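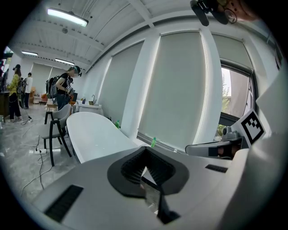
Dridcombe Group Accommodation: Progress Report to the Kisesura Fund

Reading time: 4 minutes

Submitted by Quang Phùng, Project Manager
29 November 2019

1. Purpose of this report

This report sets out progress on the conversion of the former school house and coach house at Dridcombe into self-catering accommodation for groups. It covers the period since the last report in March and is submitted under the terms of the grant agreement. The Fund is asked to note the contents and to approve the change described in section 5.

2. Building works

The main structural works to the school house are complete. The roof has been re-covered in reclaimed slate, the two chimneys have been rebuilt above the roof line and the rear wall has been tied. The contractor, Giáp Building Conservation, left this part of the site in October and the outstanding snagging items are limited to the guttering on the north side and one sticking fire door on the upper landing.

The coach house is less advanced. When the ground floor was lifted, the old drain was found to run beneath the full width of the building and not along the lane as shown on the plans. It has now been diverted. The work cost more time than money, as the floor could not be relaid until the building inspector had visited, and the first appointment was cancelled. The new floor has been down for a fortnight and the partition walls are being put up.

Once both buildings are open, the property will sleep 56 guests. The school house will hold the larger share, with the dining room, the main kitchen and a sitting room on the ground floor. The coach house will have its own small kitchen and can be let separately outside the school holidays. All three of the ground-floor bedrooms in the coach house will have level access and a wet room.

3. Furnishing and equipment

Beds and mattresses for the school house have been delivered and are stored in the old hall. Bed linen will be hired and not bought, following the advice given by the Fund's assessor at her visit. The dining tables have been ordered from a joiner in the next valley and are expected in the new year.

The kitchen layout was altered after discussion with the environmental health officer. The second sink has moved to the window wall, and the larder now opens from the passage. Neither change affects the budget.

4. Bookings and marketing

Advance bookings opened in September through the Trulura lettings agency, which will manage enquiries, deposits and key handover for the first two seasons. The agency charges commission on each booking and no annual fee. To date, 105 enquiries have been received. Most concern weekend stays by extended families and walking clubs, with a smaller number from choirs and schools. Several callers asked whether dogs would be admitted. It has been decided that they will be, in the coach house only.

Prices have been set by the night, with a minimum stay of two nights, or four at Christmas and Easter. Local groups booking midweek between November and February will pay a reduced rate, as required by condition 7 of the grant.

The property's page on the agency's website gives directions from the railway station, a floor plan of each building and a short account of the village. The text on walking routes is still to be supplied. The footpath to the reservoir has been closed by the landowner for felling, and the route by way of the church will be given until it reopens.

5. Finance and request for approval

Spending remains within the total awarded. The roof was completed for less than the tendered sum, and the saving has been set against the drainage works. After this adjustment, £3,000 remains unspent under the heading of external works.

Approval is sought to move this sum to the heading of access and parking. The surface of the yard has suffered from delivery lorries and will not be suitable for wheelchair users without further work. The proposal is to lay a firm path from the parking area to both front doors, with low lighting along its length. A quotation has been obtained and is enclosed. No additional grant is requested.

6. Risks and difficulties

The principal risk is the opening date of the coach house. Should the plastering be delayed by cold weather, the building will not be ready for the spring bookings already taken. Trulura has been told of this and is offering only the school house for the first month of the season.

The water supply has also given cause for concern. Pressure on the upper floor of the school house was found to be poor when several taps were run together. A larger storage tank has been fitted in the roof space, and a further test will be carried out when the heating engineer returns.

Relations with neighbouring households remain good. One complaint was received about early deliveries, and the contractor now accepts none before eight o'clock.

7. Next period

The work planned before the next report comprises the plastering and decoration of the coach house, the fitting of both kitchens, the fire officer's inspection and the laying of the yard path, if approved. A housekeeper will be appointed on a part-time basis. The post will be advertised locally in January.

The next report will be submitted in March, together with the certified accounts for the year.

Enclosures: statement of expenditure; quotation for yard path; revised floor plan, coach house.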